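Progress report, period February to September
Zerdale packing and table supplies project
Prepared by Floor Dekker for Premar
2022-09-27
3 min read

In this period we worked mainly on the gift packages and on the paper goods that go together with them. The grant covered the foil, the napkins and the rent of the packing room in Clollbridge. Of the 3000 packages in the plan, 2592 are finished and 2454 are already delivered to the care homes. The others wait in the storage for the next transport.

The gold foil was the right choice in my opinion. It is more difficult to fold than the brown paper of last year, and it shows every wrinkle, but the people who receive the packages like it very much. We leave the end of the package white, so that there is a place for the address label. For the napkins we changed from the printed kind to a white one with an embossed pattern. The price is a little lower and it looks more festive next to the gold.

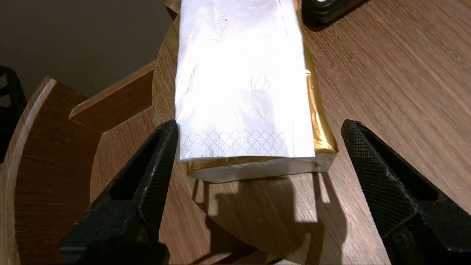
The napkin is laid flat on the package and the card comes on top of it. In the beginning we put the card directly on the foil, and many cards slipped off when the boxes were moved. After we changed the order of the steps, the complaints about missing cards became less – we received only two since then.

There is one delay to report. The second delivery of foil from Major came late, and for three weeks we could pack only small quantities. We used this time to sort the napkins and to repair two of the tables. The delay does not change the total cost.

From the budget for materials, 881 euros are not yet spent. I would like to ask your permission to use this amount for stronger transport boxes. With the present boxes the corners of the packages are sometimes pressed in. I can send the offer of the supplier when you wish to see it.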